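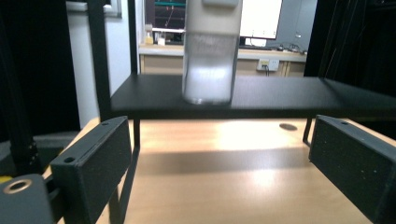 A small shelf, Ernő Simon used to tell his readers, is a second table for people who have run out of the first one, and most later writers on the tabletop shelf have been happy to start from that remark.

A tabletop shelf is a low, freestanding piece of furniture meant to stand on a desk, counter, or larger table, giving the owner an extra level or two for the things that are wanted close at hand. It is known in various households as a riser, a counter shelf, a spice step, or simply "the little shelf," and the names overlap so freely that it is hardly worth trying to sort them out.

History

Raised stands for inkwells, books, and dishes are very old, and it would be a brave person who claimed to know where the first one stood. The plain household kind is easier to follow. In the town of Vorley, joiners sold short pine shelves made from the offcuts of cupboard doors, mostly in November, when farm work was slow and kitchens were full of preserves. They were nailed up quickly and painted to match whatever was already in the room.

The workshop of Skjelbred took up the idea and gave it a proper place in its household catalog, a friendly book of 116 pages in which the shelf appeared as number 2511, between the bread boards and the boot racks. Buyers could have it with one tier or two, and for a little extra the maker would add rails at the ends to keep jars from wandering off.
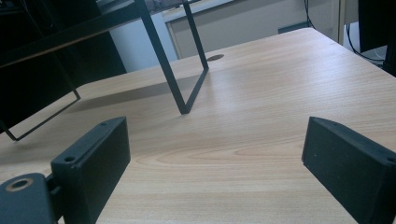

The rails proved so popular that the next catalog included them at no charge, and the plain-ended version slowly dropped out of sight – though a few older customers went on asking for it by number, and were usually obliged. Simon, who wrote fondly about kitchens all his life, kept one by his stove for tea and salt and complained only that it was never quite long enough.

Forms and materials

Wood was the usual choice for a long time, and still has its admirers. Metal came in with the Vellberg pattern, which had thin legs, a flat top, and a lower tier tucked slightly back so that a hand could reach in without knocking anything over. Bamboo, wire, and molded plastic followed. The gap between the tiers matters more than most shoppers expect, and a cook with tall bottles will do well to measure them before buying.
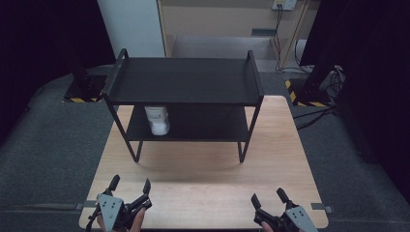
Care

Painted wood needs only a damp cloth and a bit of patience around the joints. Metal shelves should be dried after washing, especially at the feet, where water likes to sit. Felt pads are often stuck under the legs to spare the table underneath – the Giltident household guide suggests four, one to each corner, and a fresh set whenever the old ones have gone flat.

See also

Bookend
Plate rack
Spice rack
Writing desk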